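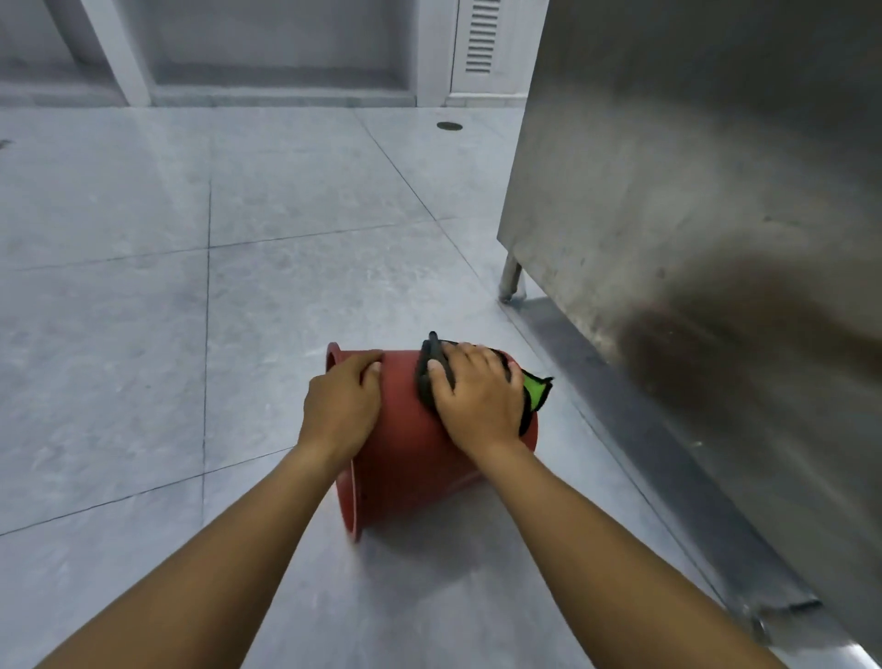 Household Cleaning Helper – Kondlow Apartments

We're looking for a friendly, steady person to join our small housekeeping crew at Kondlow, where we look after furnished apartments for people staying a few weeks or a few months at a time. It's everyday housework, the kind most of us grew up doing: washing out buckets, mopping tile floors, wiping down chairs, and getting all those odds and ends back where they belong before the next guest turns the key.

You'd work mornings, usually 3 hours at a stretch, in our buildings on Otano Street and up on Marti Hill (the bus stops right outside both, which is a blessing in the rain). New helpers spend their first 6 shifts paired with someone who knows the apartments well, so please don't worry if you've never been paid to clean before.

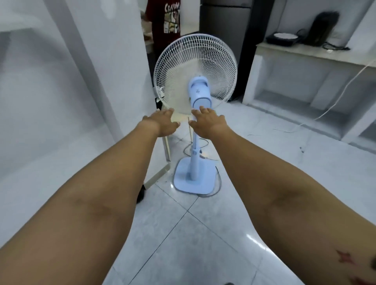 Summer is our busy season, and a good part of the job then is looking after the fans – unplugging them, dusting the grilles and the base, winding up the cord and carrying them from room to room. You should be comfortable lifting light household things and bending down to floor level.

Pay is 900 a month to start, paid on the last working day, and we provide gloves, cloths and a very decent coffee.

To apply, write us a few lines about yourself and the mornings you have free, and drop them at the Dallow Road office or send them through the contact form on this page. We'd like to have someone with us by the start of June, and we do read every note that comes in!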